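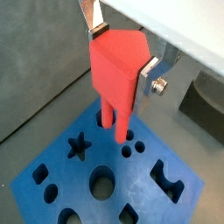
Me escribe una lectora que en su casa los encajables acabaron todos en el fondo de un cajón, y que si de verdad merece la pena volver a sacarlos.

Pues yo creo que sí, y mucho – sobre todo los de espuma, que no hacen ruido al caer y se guardan en cualquier parte.

A mí me encantan las piezas con dos clavijas, como la roja de cinco lados, porque obligan a girar un poquito la muñeca y a mirar bien los dos agujeros. ¡Ocho minutos al día y tan contentos!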